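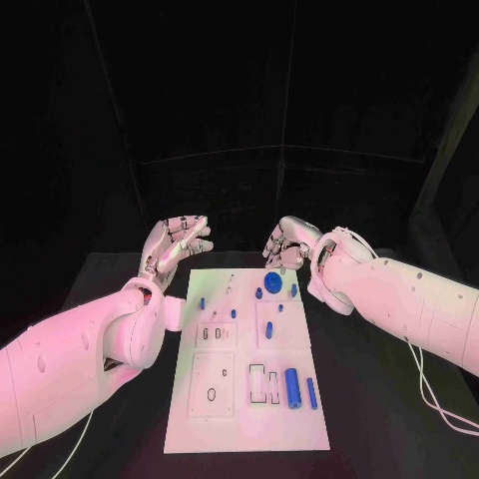
Meeting Room and Work Table Checklist, Proltwood Building, Second Floor

Completed by: Marcelle Langlois
Month: March
Rooms covered: Macedo Room, Joltby Room, corridor between them

Mark each line OK, Fix, or N/A. Write a comment for anything marked Fix.

1. Doors and exits

Door opens fully from the inside without a key. OK
Door closer pulls the door shut and latches it. Fix
Comment: Joltby Room door stops an inch short of the latch. Closer needs adjusting. Same comment as last time.
Exit sign lit. OK
Nothing stored in the corridor. Fix
Comment: Two stacks of chairs by the stairwell door. I moved one stack into the closet. The other does not fit and should go down to the basement.

2. Floor

Carpet tiles flat, no raised corners. Fix
Comment: One tile lifting near the Macedo Room window. Taped for now. There are spare tiles on the top shelf in the supply closet, older color.
Cord covers in place where cords cross a walkway. OK
Floor dry under the radiator. OK
Comment: Old stain is still there but has not spread past the pencil line.

3. Tables and chairs

Table tops free of splinters and sharp edges. OK
Table legs tight, no rocking. Fix
Comment: Long table in Joltby rocks at the window end. Foot is missing its pad. Need part 289 from the Pandow catalog, order two.
Folding tables lock when open. OK
Chairs: backs and seats tight. OK
Comment: Checked all 32. Three had loose back screws and I tightened them on the spot, so I am marking this OK.

4. Electrical

Outlet covers unbroken. OK
Power strips not plugged into other power strips. Fix
Comment: Found this again behind the Macedo Room cabinet. Unplugged the second strip and left it on the shelf. Please ask for another wall outlet if this room keeps running short.
Cords free of cuts and pinches. OK
Ceiling lights all working. Fix
Comment: One tube flickers over the door in Macedo. Work order sent.

5. Fire and first aid

Extinguisher on its hook, gauge in the green. OK
Extinguisher tag signed for this month. OK
Smoke detector test button sounds. OK
First aid kit full and in date. Fix
Comment: Burn gel is expired. Bandages are nearly gone, 10 small ones left and no large. The sign-out sheet is blank, so please write down what you take.

6. Windows and air

Windows open and stay open. OK
Blind cords tied up out of reach. OK
Vents not blocked. Fix
Comment: Easel was standing against the return vent in Joltby. Moved it to the other wall. It should stay there.

7. Follow-up

Door closer, Joltby: building maintenance, before the next inspection.
Carpet tile, Macedo: replace from the spares. Color match does not matter in that corner.
Table foot pad: on order. Keep heavy items off the window end until it is fitted.
First aid supplies: I will pick these up.
Chairs in corridor: need two people and the freight elevator key, which is at the front desk until 4 p.m.

Signed copy is in the binder outside the Macedo Room.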